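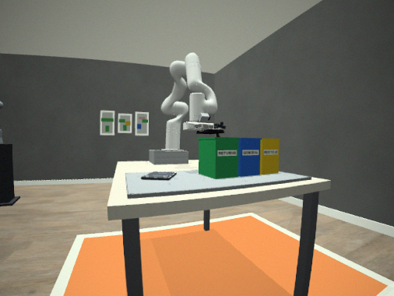 Stop Shipping on My Lunch Break

Anwara Wanigasekara
Monday, October 3, 2022

I maintain a modest internal service at a company you have never heard of. It depends on 268 packages, of which I chose perhaps a dozen and have met the authors of one. In June, a library called Skadham put out three minor releases in nine days. The second fixed the first. The third fixed the second and renamed a config key, "for clarity."

I would like to make the case for slower software.

The usual defense of the rapid release is that small changes are safer than big ones. I believed this for years, and I still believe it about the people doing the releasing. They ship one small change. Downstream, I get one small change from everybody, all week long, each with a changelog that says "various improvements" and a bot that opens a pull request to congratulate me on it. My team closed 200 of those over the summer. I can remember what two of them did.
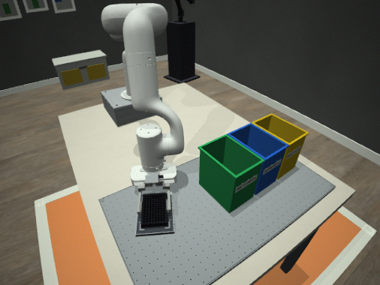
And then there is the matter of deprecation. Borolis, our job scheduler, prints a warning every time it starts, telling me that a function I don't call will be removed in a version that has no date. I have learned to scroll past it. Everyone on the team has. When the warning finally changes to one that matters, we will scroll past that too, with great skill.

Compare Clillness, the dullest piece of software I use. It releases twice a year. The notes are long, written by a person, and they say what will break and what to type about it. I set aside a day, make coffee, do the upgrade, and forget the thing exists until the next one. It has around 200 open issues and seems at peace with them. 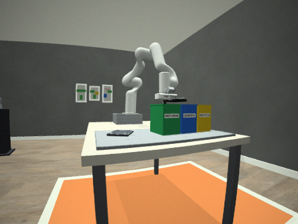
Robot arm over three colored bins, computer rendering.

The objection I hear most is security. Fine. Ship security fixes at midnight on Christmas if you must, and I will get out of bed. But ship the fix alone. Don't tuck a new logging format and a redesigned settings page in behind it, the way Katiyar did this spring, so that I have to rewrite my alerts before I'm allowed to be safe. 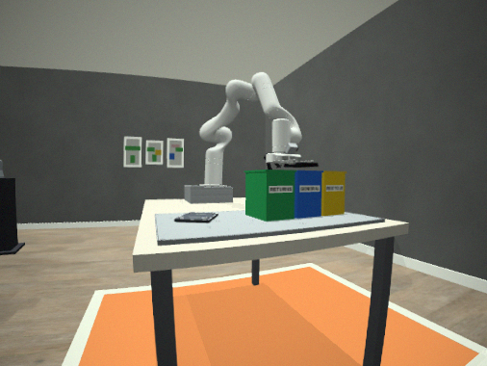

What I'm asking for is cheap. Pick two dates a year and tell me what they are. Support the old version long enough for a person to take a vacation. If you want to rename a config key, go for a walk first, and if you still want to rename it, keep the old one working.

I wrote most of this while waiting for a build. It failed. Skadham has a new release out, and the key has its old name back.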